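How Do Archaeologists Know Where to Dig?
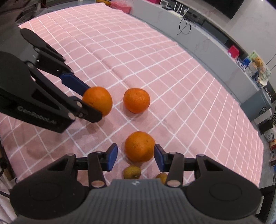

Oranges on a pink tablecloth with a grid of white lines.

Have you ever lost something in the backyard, like a marble or a favorite toy car, and had no idea where to start looking? Now imagine that what you lost was a whole town, and that it went missing before your great-great-great-grandparents were born. That is the kind of puzzle archaeologists get to work on, and they do not just grab a shovel and hope for the best!

Let's visit an old hill called Brornivcombe. From the road it looks like any other hill, with sheep on it and a lot of thistles. But people lived there for a very long time, building new houses on top of old ones, and the ground slowly grew taller. A hill made this way can be a bit like a layer cake. The oldest layer is usually at the bottom, and the newest is on top (unless a rabbit or a badger has been busy, and then things get muddled).

Before any digging starts, the team goes for a walk. It is a slow walk, with everyone in a line, looking down at the ground for bits of broken pot. Farmers' plows bring these up all the time. In a dry August, they may look at the hill from an airplane, too, because grass growing over a buried wall often turns yellow sooner than the grass beside it, and you can sometimes see the shape of a whole house that way.

Next comes the string. The team lays out big squares on the ground with pegs and string, and every square gets its own name. At Brornivcombe each square is 4 meters long on every side, and two people work in each one. When somebody finds a button or a bead, they write down the square and how deep it was. Without that, a bead is still pretty, but it can't tell us very much about who was living there.

And then, at last, the digging! Most of it is done with small trowels and brushes, and the loose dirt is shaken through a sieve so the tiny things don't get away — fish bones, seeds, even a baby tooth once. Last summer the team bagged and labeled 2,765 pieces of pottery. Nearly all of them were smaller than your hand. Washing them took the rest of the season, mostly with old toothbrushes and buckets of water.

Words to know

Layer: a band of soil left behind during one stretch of time.
Sieve: a tray with a mesh bottom that lets dirt fall through.
Trowel: a small hand tool with a flat, pointed blade.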